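4.2 Personal markers on shared-model bags 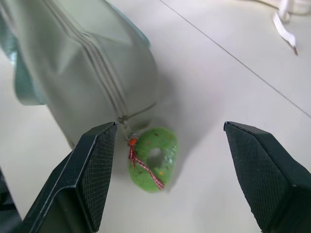

Figure 3. Zipper pull with a green felt charm attached, on a pouch bag.

The second theme in the interviews was telling one's own bag apart from others of the same model. Participants at the Tusora and Eltel offices had each been given the same pouch at hiring, and mix-ups in the coat area were a common complaint. Most people had solved the problem within a few weeks by adding something to the bag. Ribbons, key rings and felt charms (Figure 3) came up more often than name tags, which several participants said looked childish or gave away too much to strangers on the train.

Teuber's earlier work on school bags treats such items mainly as decoration. Our interviews suggest that adults choose them for practical reasons first and grow attached to them later. One participant at Eltel had moved the same charm across 3 bags. Another bought a replacement when hers was lost in January and said the new one "never felt like mine."

Placement also mattered. Items on the zipper pull were preferred to items on a strap or handle, as the hand goes to the zipper anyway and the marker can be found by touch. Participants who kept their bags under a desk mentioned this most. The drawback was wear: felt and yarn pilled quickly, and 7 participants had repaired or replaced a marker in the past year.

We did not ask about cost in the first round. The question was added to the Workneh interviews at the suggestion of Philomena Ó Flaithearta, and those answers are reported in Section 4.3.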